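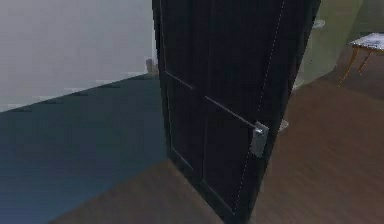
## Bristeck Oral History Project: second report to the Limard Fund

Feb 1, 2026

You asked for a shorter report this time. I have taken the hint.

**Interviews.** We promised 17 recordings by the end of January and have 12. Four more people have agreed and then gone quiet, usually after a daughter got involved. The last has moved to Spain and says she will talk when it rains there.

**Transcripts.** Rhea Tan has typed up almost all of what we have. The software we bought to save her the trouble heard "the dye works" as "the diet works" throughout, and turned a moving account of the 1962 strike into something about a bus. She now does it by ear. I have moved the unspent subscription money into her hours, as agreed by email.

**The Esteves tapes.** Four cassettes came to us in August from the Esteves family, in a biscuit tin. Two are superb. One is a Christmas concert, and one is somebody learning the accordion, which I have listened to in full so that you need not.
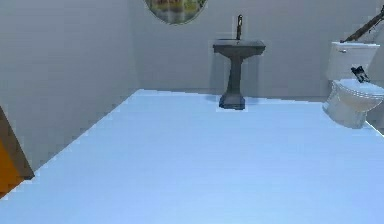 Sound quality remains our main worry. People like to be interviewed in their kitchens, next to the fridge, with a clock over the table and a dog under it. We have started asking for a carpeted room with curtains. Anything with bare walls and a big smooth surface, like the pale grey bathroom with its broad stretch of blue, throws every word back at you, and a soft-spoken man of ninety ends up sounding like a railway announcement. Two interviews will need doing again on these grounds. Both speakers are delighted, having remembered things they left out.

**Money.** We are under budget on travel and over on cake. The Brarneneo recorder has been repaired once, at our own cost.

**Next.** Finish the missing interviews, redo the two echoing ones, and settle the wording of the consent form - the present version frightens people. I would be glad of your comments on the draft before we print it.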